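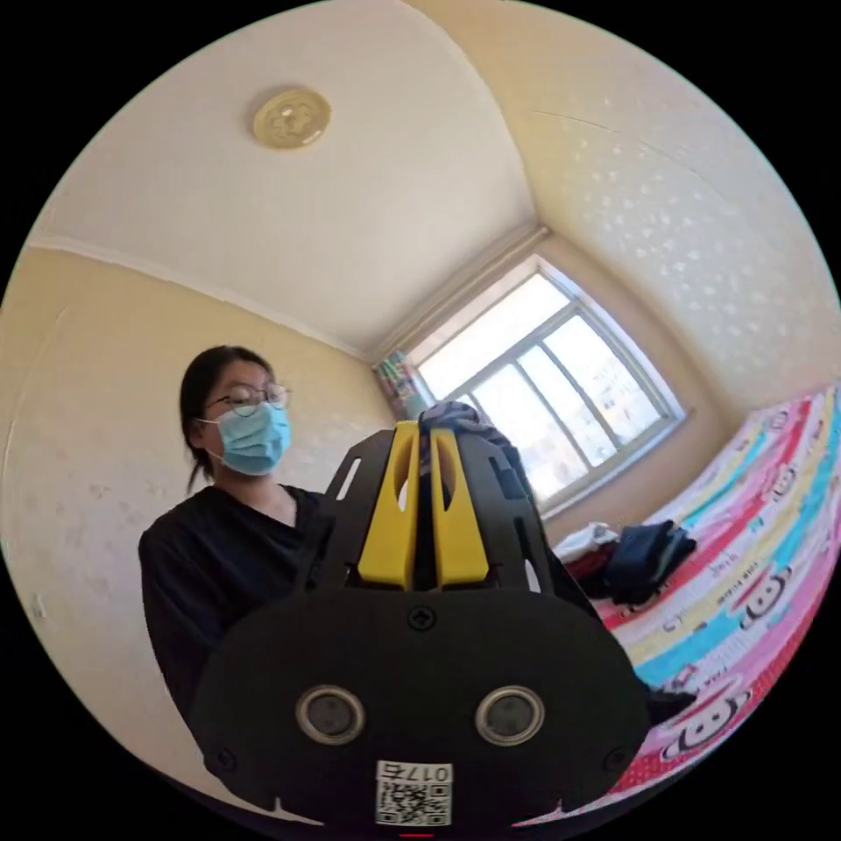
Gripper in hand, gray cloth between the fingers, mask on. Bedroom work.

Amarachi Oyelaran
September 9, 2021

1/ I promised some of you that I will write down the rules we use at Wernatside when we record with hand-held grippers in people's homes. I am writing it as a thread so you can argue with each post separately. English is my third language, please be patient with my articles.

2/ First, why rules. At the start we had only one page, and it was all about the device: charge it, wipe the lenses, check the screws. There was nothing about the home. A bedroom is a private place, and a page about screws does not help you there.

3/ Rule one. The resident agrees to each room, and not to "the apartment." We ask again at the door of the room. If the answer is slow, we take it as no. It is allowed to say yes to the kitchen and no to the bedroom, and it is allowed to change the yes later.

4/ Rule two. Before recording, ten minutes of looking. Papers with a name, medicine, family photos, letters, a phone screen. The resident moves them or covers them, we do not touch. In our early sessions we skipped this and we paid for it later with many hours of review.

5/ Rule three. Windows. A wide lens takes in much more than your eyes expect, also the houses on the other side of the street. Check what can be read through the glass. If you can read a street sign or a shop name from where you stand, the curtain goes over it before you start.

6/ Rule four. Faces. Everybody whose face can enter the recording signs the face form, also when they wear a mask and glasses. A mask does not make a person anonymous. I had a long discussion about this with a colleague from Minia and we did not agree, but the rule in our team stays as it is.

7/ Rule five. Leave the mess. When the task is clothes, the clothes should lie like they lie in a normal home. I have reviewed sessions where every item was already half folded before the first pick. This is nice for the operator and of little use for anybody who wants to train on it.

8/ But "leave the mess" has a limit. The floor must be free where the operator walks. You look at the fingers all the time and you do not see the shoe behind you. Clear the floor, keep the bed.

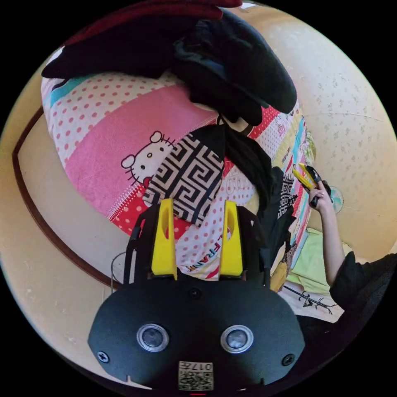 9/ Rule six, for cloth. Dark cloth on dark cloth is the hardest thing for us, and a strong print under it is the second hardest. We want both in the recordings. Please do not change the bedspread for a plain one because it is easier. But write in the session sheet what kind of surface it was, in plain words: "striped, with cartoon print" is enough.

10/ Rule seven. When two people work in the same corner, they agree on the sides before they start. One calls "in" when the arm goes over the bed and "out" when it comes back. It feels silly for the first 15 minutes, later you do it without thinking.

11/ Rule eight. No pulling. If the cloth is caught on something, open the fingers and start again from a new place. Other people's clothes are not test material. We pay for damage the same day and write it down, also for a small thread.

12/ Rule nine. A break every 20 minutes. The wrist gets tired before you notice it, and then the grasps become lazy. A failed grasp stays in the data with the label "failed." We do not delete it to look good.

13/ Rule ten. The device label goes in the session sheet by hand, before the first recording. We had 2,145 clips in one batch, and a part of them had the wrong device number in the sheet. Finding the right ones took me most of January. I do not wish it to you.

14/ Two people asked about the Cemau checklist. I like it, we took the idea of the face form from there. It is written for labs, so it says nothing about windows, children coming home from school, or a cat. You need to add your own page for this.

15/ What I am not sure about: how long to keep the raw recordings after the faces are blurred. We keep them for a short fixed time and then delete. Ifans keeps them longer so they can repeat the blurring with a better tool. I understand both. If your team has a written rule for this, please reply with it, also if it is only one sentence.

16/ I will put all rules on one printable page next week. Corrections to my English are welcome too.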